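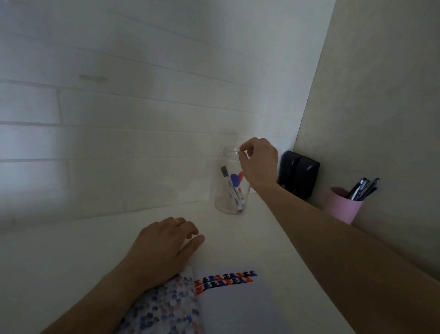
The June meeting of the Gimberg shared workshop opened at 7:30 p.m. in the back room. The only build on the agenda was Ternik, the marker-sorting arm. Members agreed that the first job Ternik has to do is put capped markers into a glass jar and take them out again, one at a time, and that it should be set up to match the way a person does it at a desk. The jar to copy is tall, clear and open at the top, with black, blue and red caps leaning against each other inside it, and a thumb and finger can work right at the rim. It was noted that clear glass will be hard for the sensor. Members decided to keep the glass jar anyway and try a strip of tape on the test copy if needed.

Arm and base. The base plate is drilled and bolted to the bench. The elbow joint still has play in it when the arm is stretched out. The spare bearing from the Fankhauser kit fits and will go in before the next session.

Gripper. The printed fingers are 78 mm long. They reach into the jar but are too thick at the tips – two markers side by side leave no room. A thinner set will be printed at 16 mm wide, with rubber on the inside faces only.

Control board. Jasia, the control program, now runs from the workshop laptop without the extra cable. It loses its home position after a power cut. Agreed to add a switch at the shoulder and have the arm go home on every start. The old settings are to be kept on the shared drive until this is tested.

Test runs. The last session had 27 tries at lifting a marker from the jar. In 8 of them the marker came out and stayed in the grip. Most of the others slipped at the rim. The next runs will use one marker only, then two.

Money. The rubber sheet and the switch were approved. A second motor was put off.

Other business. The bench vise is loose again. Please do not clamp the arm in it.

Next meeting is in July, same room, 7:30 p.m. The meeting closed at 8:50 p.m.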